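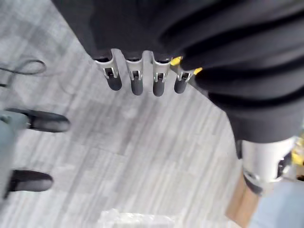
Frequently asked questions: Teaching by demonstration at Filimholm

These answers are for people who have applied, or are thinking of applying, to take part in the demonstration programme at the Filimholm site. They also cover questions raised by employers and colleges that send groups to us. Questions about pay and travel claims are dealt with on a separate page.

What does a demonstrator do?

A demonstrator carries out ordinary tasks through a robot so that the movements can be recorded. Most tasks are of the kind done at home or in a small stockroom: folding a towel, filling a bag, putting lids on tubs, sorting cutlery. The recordings are later used to train the software that controls the robot. Demonstrators are not asked to write software or to repair equipment.

What is the difference between hand guiding and remote control?

In hand guiding, the demonstrator takes hold of the arm and moves it through the task while the motors are in a light, free-moving state. In remote control, the demonstrator sits or stands at a separate station and the robot copies the movements of his or her hands. Filimholm offers both. New demonstrators begin with hand guiding and move to remote control after their second session, provided the supervisor agrees.

Do I need previous experience?

No. Applicants must be 18 or over and able to follow written instructions in English. Experience with games controllers is not required and makes little difference to the results.

How long is a session?

A session lasts up to 41 minutes, followed by a break away from the station. No demonstrator may complete more than 7 sessions in one day, including any that were stopped early. Morning sessions start at 9.15 am. The last session of the day must be finished by 5 pm.

Why do some hands have a glove or sleeve fitted?

Fabric covers keep dust and loose fibres away from the moving parts, and they reduce marks on the objects being handled. Covers must be fitted by staff. If a cover slips over the fingers or catches in a joint, stop the task and tell the supervisor. Please do not pull it free yourself, even if the robot has been paused.

What should I do if I make a mistake during a demonstration?

Carry on if the task can still be finished. A recording in which an object is dropped and picked up again is often kept, as it shows the robot how to recover. If the task cannot be finished, press the grey button on the station and say "discard". The attempt will be marked and you may begin again. Discarded attempts do not count against you.

How many demonstrations are needed for one task?

This depends on the task. The bag-filling task set by Tralside required 600 accepted demonstrations. A simpler task, placing a cup on a shelf, was closed after 221. The target for each task is shown on the sheet at the station.

Should I perform the task in the same way each time?

The order of the steps should follow the task sheet. Within each step, some variation is welcome. Objects should be placed in slightly different positions at the start of each attempt, and the demonstrator may approach them from either side. Speed should be steady. Very fast movements are difficult for the robot to copy and are usually rejected at review.

Is it safe to stand near the robot?

Visitors and waiting demonstrators must remain behind the floor line. During hand guiding, the demonstrator and the supervisor are the only people allowed inside it. Long hair must be tied back, and lanyards, rings and bracelets removed. An emergency stop is fitted at each station and may be pressed by anyone at any time. No one will be asked to justify having pressed it.

What is recorded?

The system records the positions of the arm and fingers, the force applied, and video from cameras on the wrist and above the work area. Sound is recorded only while the station button is held down. Cameras are set to avoid faces. Where a face is captured, the section is blurred before the recording leaves the site.

Who can use the recordings?

Recordings are held by Filimholm and shared with its two partners, Tralside and Sombatkul, under a written agreement. They are not sold. A demonstrator who wishes to withdraw may ask for his or her recordings to be removed, up until the task is closed. After that point they can no longer be separated from the rest.

Can I take part at a different site?

Remote control stations are also available at Fonham, where places are limited and the waiting list reopens in July. Hand guiding is offered at Filimholm only. Demonstrators who have completed their introduction at one site need not repeat it at the other, but should bring their signed training record.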